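Fisari Skernstead: update downloads, refuses to install, then asks me to download it again

Community Help > Phones > Fisari > System updates
Status: Solved (mostly)

Ifor Pumphrey
Member, Skernstead owner

Every morning at 7 my phone tells me with great excitement that a system update is available. It's the Grønli 3 interface, the one with the new lock screen and the rounder everything. The download is 1,304 MB. I say yes. It downloads on my home Wi-Fi, which takes most of breakfast, and then I get this:

"Installation could not begin. Free up space and try again."

Fine, I thought, and freed up space. I deleted a racing game I was never any good at, two map regions for a country I've already come home from, and a truly shameful number of pictures of receipts. Storage now says I have more than enough room for the update several times over. I tapped Try Again. It downloaded the entire thing from the beginning and gave me the same message, word for word.

Next morning, same cheerful notification. We've been doing this since the start of August and I'm beginning to think of it as a relationship.

Things I've tried:

Restarting the phone.
Restarting the router, for no reason except that it was there.
Clearing the cache of the Updater app. It has a button for this, and the button goes gray when pressed, so I assume something happened.
Taking out the SIM, because a man in another thread said to.
Charging to full before tapping Install.

It's the standard Skernstead with a memory card in it. The card is set up as "extra phone storage" and not as a plain card, in case that matters. I set it up like that the week I got the phone because the screen recommended it and I'm easily led. I have never rooted it or installed anything odd. I use Pomance for backup and it runs overnight.

The other thing I can't get a straight answer on is whether Grønli 3 also brings the new Android version. The splash screen with the confetti sort of implies it. The store I bought it from said "probably," which I could have come up with myself.

Can I get the update to install without wiping the phone? I will wipe it if I have to, but I'd like to be talked out of it first.

3 replies

dunlin_77
Member

Factory reset. Always fixes it. Settings, System, Reset, Erase everything. Back up first obviously.

 Ifor Pumphrey
 Thank you, this was the thing I was hoping to be talked out of.

 dunlin_77
 ok but it does fix it

Sølve Ekström
Helper, accepted reply

Don't reset it yet. I had the same loop on the same model, and the clue is in the bit you put near the end, about the memory card.

When you set the card up as extra phone storage, the phone adds the two lots of space together and shows you one big happy number on the Storage page. The Updater doesn't care about the big happy number. It unpacks the update on the internal memory only, and it wants room for the download plus the unpacked copy. So you can have acres free according to Settings and still be short where it counts. The game you deleted was very likely living on the card, as were the receipts, so you made your sacrifice at the wrong altar. Sorry about the game.

To see the real figure, go to Settings, Storage, then tap the bar itself, which doesn't look like a thing you can tap. You'll get two lines, Internal and Card. On mine, Internal had 300 MB left and Card was nearly empty. Whoever designed that page was having a lovely day and didn't want to spoil anyone else's.

Then do it in this order:

First, stop the Updater from trying. Settings, System update, the little gear, turn off "Download automatically over Wi-Fi." Leave it off until you're finished.

Second, get rid of the old download. Clearing the Updater's cache doesn't touch it. You need Clear Data, which is on the same page but hidden behind the three dots. After that the update screen will say it has never checked for updates in its life. That's expected.

Third, look at Pomance. It keeps a staging folder on internal memory, where it piles up files before sending them off, and if a backup gets interrupted it leaves the pile there. Open Pomance, Settings, Advanced, "Clear staged files." This won't delete anything already backed up. Do check that your last backup says Complete before you press it, though. On my phone this one folder was most of the problem. I would have been less annoyed if the app hadn't been congratulating me every morning on a job well done.

Fourth, move a few large apps to the card. Long press the app, App info, Storage, Change. Some apps won't let you, and the button just won't be there. Podcasts and offline music are good ones to go after, because you can usually pick the save location inside the app.

Fifth, restart, tap the storage bar again, and look at Internal only. I'd want about 3 GB free before I tried. It may go through with less, but you've been doing this since the start of August so let's be generous.

Sixth, plug it in, go back to System update, check, download, install. The first boot is slow. Mine sat on the logo long enough for me to start pricing new phones. Leave it alone.

On your other point: no, Grønli 3 doesn't bring a new Android version to the Skernstead. The interface and the Android version underneath are separate things, and on this model only the interface moves. You get the new lock screen, the call blocking, the redone gallery and a newer security patch. The Android line in About Phone will read the same after as before. The confetti is for the interface. You can compare the two lines yourself in About Phone, "Interface version" and "Android version," and it's worth a screenshot of each before you start so you have something to hold it to afterward.

One warning. Don't pull the card out while any of this is going on, and don't reformat it as a plain card unless you've moved everything off first. With the card set up your way, the phone treats it as part of itself and takes its removal personally.

 Ifor Pumphrey
 Tapped the bar. Internal is in a sorry state, as foretold. Pomance had staged files going back to spring, including, as far as I can tell, several copies of the same video of my own pocket. Clearing now.

 Ifor Pumphrey
 Installed! It went through on the first try after I'd moved the podcasts. Android version unchanged, exactly as you said, and the security patch is newer. Marking this as accepted. The lock screen clock is now enormous and I can't find where to shrink it, but I'll start another thread for that and let this one rest.

 Sølve Ekström
 Long press the clock, drag the corner. Glad it worked.

 dunlin_77
 a reset would have cleared the staged files too, just saying

harrow_and_fen
Member

Adding something for anyone who lands on this page with a slightly different version of the problem. If your Internal figure is fine and you still get the "could not begin" message, check whether you're on the carrier build. Look in About Phone, and if the build name has a letter after the last dot, that's a carrier one. Those get Grønli 3 in batches, and for a while the server was offering the package to phones that weren't in a batch yet. The phone downloads it, works out it isn't invited, and shows you the storage message anyway because apparently there's only the one message.

Nothing to do there except wait. Turn off automatic download so it stops chewing through data, and check by hand every week or so. Please don't go and get the package from a file sharing site. I know someone always posts a link. The carrier build and the open build aren't interchangeable and the phone only finds out halfway.

Also, if you have battery saver on, the install won't start even when plugged in. That one has its own message, to be fair, but it shows up as a notification and vanishes when you unlock the screen, so most people never read it. I read it on the fourth go by leaving the phone face up next to the toaster and staring.

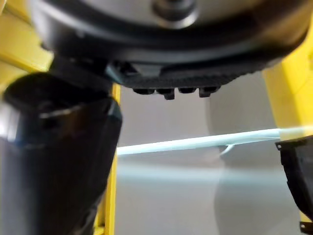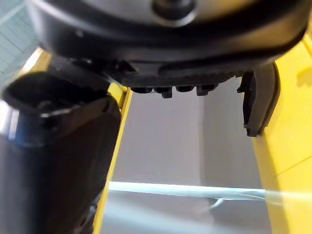
Dark rounded housing, close up, in both. Tap to enlarge.

 Sølve Ekström
 Good point about battery saver, I'd forgotten that one. Mine was off by luck.

 harrow_and_fen
 Has anyone on the carrier build had it arrive yet? Mine still says up to date, with the confetti.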